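Stockpile numbers and what they leave out

June 22, 2024

Most public argument about defence stocks uses one number: how many rounds are in store. I worked in munitions accounting for long enough to distrust it, and a reader's question last week about artillery shells is a good excuse to set out why.

Take a depot holding 4,000 shells. The first thing to ask is how many are within shelf life. Propellant ages. The stabiliser in it is used up at a rate that depends mostly on storage temperature, and lots have to be sampled and tested at set intervals. In the worked case I used to give trainees, 1,691 of the 4,000 were awaiting a test result. Those shells were neither good nor bad on paper. They appeared in the total all the same.

The second thing is fuzes. A shell without a fuze of the right type can't be fired usefully, and fuzes are bought on separate contracts, often in a different year, and sometimes stored at a different site. The same goes for charges and primers. 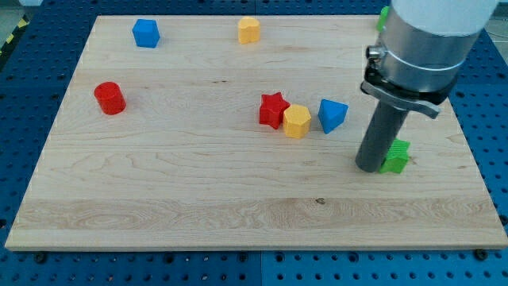 A complete round is a set of parts, and the usable stock is set by whichever part runs out first. Ministries tend to publish the largest figure, the shell bodies. I find it easier to think about with toy blocks scattered on a wooden board, in different shapes and colours. Say that a round needs one of each shape. The total on the board tells you very little until you sort it, and a single blue cube means a single round, however many of the other shapes you own.

The third is transport. Ammunition moves under explosive limits for each vehicle, each siding and each berth. If a port is licensed for 30 loaded containers at a time, a stock of 70 containers goes out in three lifts, whatever the plan says.

Mahnaz Yazdani's old lecture notes from October cover the testing side better than I can. I will put up the section on lot sampling once I have retyped the tables.

Comments (3)

Marama Hoani
Does the shelf life clock restart if a lot is refurbished with new propellant?

Touran Rezaei
We had the fuze problem with mortar bombs. Two sites, two ledgers, different lot numbering.

Dagdag
Limits at the berth also depend on what the next berth is holding. Worth a post.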